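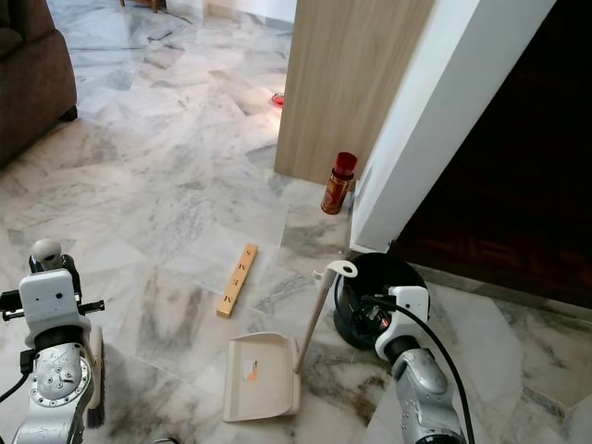

The Slow Chemistry of a Marble Floor

A drop of lemon juice left on polished marble for a few minutes leaves a dull spot that no amount of wiping will remove. Owners usually call it a stain. Araceli Echevarría, a stone conservator with 20 years of practice, calls it a hole. The spot has no color of its own. It looks pale because the acid has dissolved a very thin layer of the surface, and the roughened patch scatters light that the polish around it reflects cleanly.

The distinction decides the treatment, and it is the one most often missed. A stain is foreign material held in the pores of the stone and can, in many cases, be drawn out. An etch is missing stone. It can only be corrected by bringing the surrounding surface down to the same level and polishing again.

Marble is limestone that has been recrystallized under heat and pressure. The main mineral in most of it is calcite, a form of calcium carbonate. Calcite sits at 3 on the Mohs scale. Quartz, the usual component of sand, sits at 7. Every grain of sand carried in on a shoe is therefore harder than the floor it lands on, and a person's weight is enough to drag it through the polish.

"Wear on a lobby floor is a map of where people walk," says Echevarría. "You can find the elevator with your eyes half closed."

The gray veins in a white marble are impurities from the original sediment, chiefly clay, iron oxides and graphite, folded and stretched while the rock was deforming. Their hardness may differ from that of the calcite next to them. On an old floor the veins sometimes stand slightly proud or lie slightly low, and a fingertip will pick up the change before the eye does.

Polish as a measurement

The trade grades shine with a gloss meter, a small box that sends light at the surface at a fixed angle and reads how much returns. For stone the angle is normally 60 degrees from vertical. The reading is given in gloss units, where a reference plate of black glass is assigned a value close to 100. Freshly polished marble can read high on that scale, and a worn walkway in the same room may read less than half as much.

Doğukan Ağca manages maintenance for the Prundard building, a former bank hall now let as offices. His crew takes readings at fixed points every July and keeps them in a ledger. The hall has 1,446 tiles, a figure he knows from the last regrouting contract. Readings near the street doors fell steadily for years. They leveled off after the entrance mat was lengthened so that a visitor took several steps on it before reaching stone.

"We had tried three sealers by then," Ağca says. "The mat cost less than any of them."

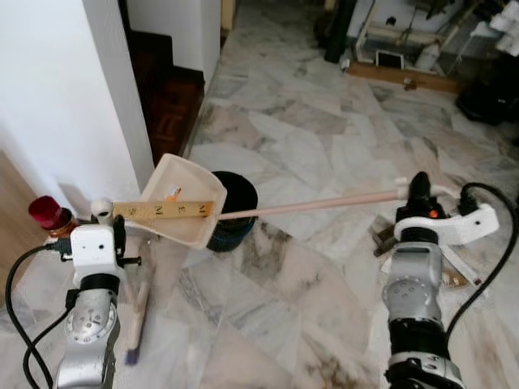 Page last changed: 26th January

Sealers are widely misunderstood. A penetrating sealer, typically a silane or siloxane carried in solvent or water, lines the pores and slows the entry of liquid. It gives the owner more time to wipe up oil or coffee. It does nothing to stop etching, which happens at the exposed surface. A film-forming coating does put a barrier over the stone, but the film is itself soft, scratches readily and may trap moisture rising from the slab below.

A simple test shows whether a penetrating sealer is still working. Place a spoonful of clean water on the stone, cover it with a glass and wait 15 minutes. If the stone has darkened under the water, liquid is entering the pores. The dark patch fades as it dries.

Grinding, honing, powder

Restoration proceeds through a sequence of abrasives. A badly worn floor may be started with a coarse diamond disc to remove lippage, the small difference in height between adjoining tiles. Finer discs follow, each removing the scratches left by the one before. Skipping a grade saves an hour and leaves scratches that later discs are too fine to reach. They show up under low sunlight, generally after the contractor has been paid.

The last stage is often a polishing powder containing oxalic acid, worked wet under a pad. The acid reacts with calcite to form calcium oxalate, a less soluble compound, while the fine abrasive levels the surface. How much of the final gloss is chemical and how much is mechanical is still argued over. Ilgın Dursun, who runs the bench tests at Coşkun, a stone workshop, prepares identical samples with and without the acid and sections them for the microscope.

"With abrasive alone I can get there on a dense marble," she says. "It takes far longer, and on a coarse-grained one I can't get there at all."

Her samples have also shown how narrow the working time is. Powder left too long or allowed to dry under the pad burns the surface into a texture the trade calls orange peel. The remedy is to go back two grades and repeat the work.

The daily routine

Most damage between restorations comes from cleaning products. Vinegar is an acid. Many bathroom cleaners are acids. Bleach is alkaline and will not etch calcite, though it can attack some sealers and leave salts in the pores. Powdered scouring products scratch. A neutral cleaner, diluted as the label directs, is sufficient for a domestic floor.

Dry removal of grit comes first. Pendo Kariuki trains cleaning crews at Werkska and spends the opening 45 minutes of her course on dust alone. She wants a soft-bristled brush or an untreated dust mop, moved in long overlapping passes without lifting. A vacuum cleaner is acceptable if its wheels are clean - a grain lodged in a plastic wheel will draw the same line across the room until someone notices.

Mop water is changed when it clouds. Dirty water dries as a film, and the film is then blamed on the stone. In hard-water districts even clean rinse water leaves calcium deposits, which cannot be removed with a descaler because the descaler dissolves the floor along with the scale. Kariuki has her crews dry the floor with a microfiber pad after rinsing.

Grout lines need separate attention. Cement grout is more porous than the tile and darkens first. Acidic grout cleaners are sold in the same aisle as floor soap, and Echevarría traces a good part of her residential work to them. The damage appears as a pale border following every joint.

For oil and other true stains, the standard method is a poultice: an absorbent powder mixed to a paste with a suitable solvent, spread over the mark, covered with plastic film and left for a day or more. The film is then opened so that the paste can dry and pull the dissolved material up with it. Two or three applications are common. Rust is the difficult case. Most rust removers are acidic, and the neutral ones work slowly and not always completely. Echevarría tests any of them first in a closet or under a radiator.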